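Keltero Desktop Arm: Build and Set-Up Guide

Section 6. Fingers, Tape and First Pick

Read this section with the power supply unplugged. You will be tempted to skip ahead to the part where it moves. The arm will still be there in 40 minutes, and so will your thumb.

6.1 Before you start

You should have the arm assembled and clamped to the bench as far as the end of Section 5. If the wrist turns when you look at it sternly, go back and tighten the horn screw.

You will need:
The solid finger and the lattice finger
Four M3 screws, 12 mm long
Low-tack tape, any color you can stand to look at
A plain bowl with a smooth rim
Something soft that will fit between the fingers
The Edberg control board, flashed with Liken firmware

6.2 Fitting the fingers

1. Bolt the solid finger to the wrist. It only goes on one way, although it will let you believe otherwise for the first two screws.

2. Bolt on the lattice finger. Stop when the screw is snug. Printed struts make a very particular noise when overtightened, and you will be printing another finger shortly after hearing it.

3. Wrap tape on the outside of the solid finger. Keep it off the hinge.

4. Feed the cable back along the arm and leave a little slack at each joint. A tight cable works perfectly until the elbow bends.

NOTE: The Vasiliu finger set uses the same hole pattern but sits lower. If you are using it, add 6 mm to the hover height in step 7.

6.3 First pick

CAUTION: Keep your hands, hair and coffee outside the reach of the arm whenever the power is on. The stop button belongs on your side of the bench.

5. Plug in the supply and wait for the board to finish its self-test. Set the speed limit to 500 and leave it there. The higher numbers are for people with spare gearboxes.

6. Put the soft object in the bowl, with its narrow end toward the gripper. Put an empty dish nearby as the drop point. The dish can be as fancy as you like, as the arm has no taste.

7. Jog the arm until the fingers are over the near side of the bowl, next to the object and clear of it. Save this pose as HOVER. 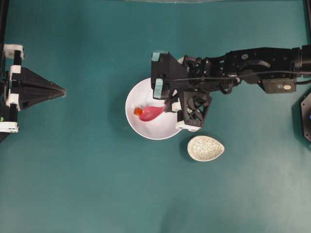 8. Lower the wrist in small steps. If a finger touches the rim, go back to HOVER and shift the bowl. Moving the bowl takes a second; retraining yourself to love the calibration menu takes longer.

9. Close the gripper at the lowest force setting and lift. If the object stays behind, raise the force by one step and try again.

10. Move over the dish, open the gripper and save the pose as DROP. Run HOVER to DROP at low speed until you are bored, then go on to Section 7.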